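Speaker notes: Excess and waiting periods in small employer health cover
Rellex broker briefing, Bedness office, afternoon session
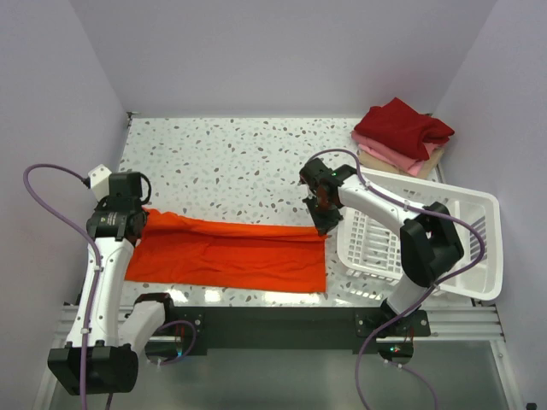 What is the difference between an excess and a waiting period?

An excess is an amount of money the member pays towards a claim. A waiting period is a length of time during which a certain kind of claim can't be made at all. Both reduce what the insurer pays, and both are set out in the policy schedule, but they work at different points and a member can be caught by both in the same year.

Slide 2. Scope
Group policies only. Individual cover has its own rules on medical history and is dealt with in the second talk. The examples use the two Rellex group plans, Villca and Suton. Where I say "member" I mean the employee. Dependants follow the member unless the schedule says otherwise.

Ask who has the current policy wording with them. The old one has the excess table in a different section, so page references won't match.

Slide 3. How the excess is applied
Villca: excess of £103 per member per policy year. It is taken from the first eligible claim. If the first claim is smaller than the excess, the balance carries over to the next claim in the same year.
Suton: excess of £243 per member per policy year, with a lower premium. Same carry-over rule.

Points to make aloud:
The excess is per year, not per condition. Members who have come from a per-condition policy often expect to pay it twice.
The year is the policy year, starting on the group renewal date. A course of treatment that runs across renewal will attract the excess again. This is the most common complaint we receive on both plans.
The excess goes to the provider, not to Rellex. The hospital sends an invoice for the shortfall after we have settled our part.

Slide 4. Worked example
A Villca member has a consultation costing £60 in the first month of the policy year. Nothing has been claimed before. The whole £60 falls within the excess, so the plan pays nothing, and £43 of excess remains.
Later in the same year the member has a scan costing £352. The member pays the remaining £43. The plan pays £309.
Total cost to the member: £103. Total paid by the plan: £309.

Leave the figures up while people check them. Then run the same two bills through Suton: the £60 is again paid by the member, £183 of excess remains, and on the scan the plan pays £169.

The member must still send in the first bill even though nothing will be paid on it. If it isn't submitted, it doesn't count towards the excess. Repeat this one.

Slide 5. Waiting periods
Three kinds in the wording:
General. Applies to new joiners who come in outside the joining window. No claims other than accidental injury.
Condition-specific. Applies to conditions the member had symptoms of, or advice for, before the start date.
Benefit-specific. Applies to dental and optical on both plans, and to physiotherapy on Suton.

The joining window is 60 days from the date the employee becomes eligible. Eligibility is decided by the employer and is normally the end of probation. It is not the date the form is signed.

Slide 6. Where the two meet
A bill for treatment received during a waiting period is not an eligible claim. It can't be paid and it can't be used to reduce the excess. Members tend to assume that a refused bill at least counts for something. It doesn't, and the refusal letter now says so in the second paragraph.

The relevant date is the date of treatment – not the invoice date and not the date of the GP referral. A referral made inside the waiting period for treatment given after it has ended is payable, subject to the condition-specific rule.

Slide 7. Switching from another insurer
Continuous cover terms are available on Villca and Suton if the break between policies is no longer than 30 days. Waiting periods already served are credited. Excess already paid is not credited, whatever the previous insurer's year end was.

We need the previous certificate and a member list showing original start dates. Without start dates the credit can't be applied and the group is set up as new. It can be corrected later, but claims refused in between have to be reopened one by one, which is slow.

Slide 8. Changing plan at renewal
Villca to Suton: allowed at any renewal, no underwriting. The physiotherapy waiting period does not apply to members who had the benefit on Villca.
Suton to Villca: allowed, but members in active treatment stay on Suton terms for that condition until discharged. Check for this before quoting.
Mid-year changes are not accepted. Requests must reach us before the renewal date; the April renewals are the busiest, so send those early.

Slide 9. What to put in writing to the employer
The excess amount and the date it resets.
The joining window and who counts as eligible.
Any waiting period that applies to the group as a whole.
The rule on submitting small bills.
An email is enough. Keep a copy on the client file. If a complaint is made later, the first thing we ask for is what the employer was told.

Slide 10. Questions likely to come up
Can the employer pay the excess for staff? Yes, but it may be treated as a benefit for tax. Refer them to their accountant and don't advise.
Does the excess apply to the cash benefit for NHS stays? No, on either plan.
Can a waiting period be bought out? Only the general one, only at group inception, and the terms are quoted case by case by the Bedness underwriting desk.

If time is short, drop slide 8 and go straight to 9. The handout has both excess tables on the back page.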